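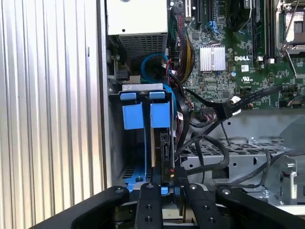

Ticket: second gripper cell for the drive-pull bench, purchase hold
Status: Open, waiting on vendor
Queue: Refurb / Equipment planning
Vendor: Juvix (arm and fingers), Dultent (service plan)
Date opened: 7 April 2020

Summary

Purchasing wants a yes or no on a second arm for pulling hard drives out of desktop towers. I'm not ready to say yes. The quote assumes the first cell does the job it was bought for, and I don't think the log backs that up. Putting everything in one ticket so it stops living in email.

What the quote says

Arm, controller, one set of linkage fingers, wrist camera, one day of setup. Fingers are listed as a wear part at $60 a pair. Yearly service from Dultent is $1,539, billed up front. Fixture plate is "by customer." Shipping is "to be confirmed," and it was also to be confirmed the last time we asked.

The sales sheet says 30 towers a shift. It doesn't say what kind of tower, whether the side cover is already off, or who unplugs the drive. I asked all three. I got an answer to the first one: "standard desktop."

Problem as reported by the bench

1. Gripper goes in for the caddy and stops short with a force warning.
2. Gripper closes on one side of the caddy and not the other.
3. Gripper gets hold of the caddy but a cable is in the way, and the operator hits stop.

Item 3 is the one that matters for the budget. The other two are setup.

Troubleshooting so far

Entry 1. Tried the Dell towers with the blue-handled caddies, since those are most of our intake. The drive stands upright in the bay with the blue pieces on top, so there is something to aim at. There is not much room to aim in. The ribbed side panel is on the left, the motherboard is on the right, and cables hang down from the power supply end. The fingers have to come in close to straight or the outer links are going to find something to hit.

Entry 2. Juvix support asked us to lower the approach speed. Did that. Fewer force warnings. Also slower, and I'd like someone to explain how slower gets us to the number on the sales sheet.

Entry 3. Juvix asked us to re-teach the grip point lower on the caddy. Did that. The one-sided grip went away on this model and came back when we moved to the next one. Support says each chassis needs its own taught position. Nowhere in the quote is there a line for teaching time. We have a lot of chassis types and one person trained to teach them.

Entry 4. Asked if the wrist camera can spot loose cables and wait. Reply: "The vision package can be configured for this." Asked what that costs. Reply: a link to a brochure. Asked again. No reply yet.

Entry 5. Had the operator tuck cables back by hand before each run. This works. It also means a person is standing at the cell with their hands in the tower, and once they are there they could squeeze the blue handles and lift the drive out themselves. I don't say that to be funny. It is the comparison the business case needs to make and doesn't.

Entry 6. Checked the finger bolts after the force warnings. All tight. Holes and linkages look fine to me. No claim against Juvix on the hardware. The arm moves where it is told.

Reply from Juvix support (pasted)

"Thank you for the detailed log. The behavior you describe is within normal operation for mixed product. We recommend the Lilau compliance wrist, which allows some side-to-side give on approach. List price is $2,000. Many customers find that a second cell dedicated to one chassis type improves results."

My notes on that reply

The Lilau wrist may well help with items 1 and 2. It does nothing for cables. I would want one on loan before paying for it.

"A second cell dedicated to one chassis type" is a sales answer to a support question. If one cell does better on a single chassis type, we can run the cell we own that way and see. That costs us sorting time at intake and no purchase order.

Budget lines missing from the request

- Fixture plates, per chassis type
- Teaching hours, per chassis type
- Second trained person, or cover when the first one is out
- Cable prep at the bench, per tower
- Vision package, price unknown
- Spare fingers for a year. The request has one pair. I don't believe one pair.
- Electrical drop and floor space

The February estimate had none of these either, and it was approved. I'd rather not do that twice.

Second quote

Szilágyi sent a number for a simpler lift-assist with no arm. It is a different kind of machine and somebody will say it can't be compared. It can be compared on drives out per shift with the same people standing there. Quote is attached to the purchasing record.

Next steps

- Run the current cell on the blue-caddy Dells only, cables tucked, and log every stop with the cause.
- Run the same towers by hand on the next bench, same shift length.
- Juvix to give a written price for the vision package and a loan date for the wrist.
- Dultent to say if the service fee drops with two cells. They were quick to tell us it doubles.
- Purchasing to leave the request on hold until the first two are in.

Update, same day

Juvix called and offered to hold the quoted price until the end of the month. I asked for that in writing, along with the vision price. Status stays open.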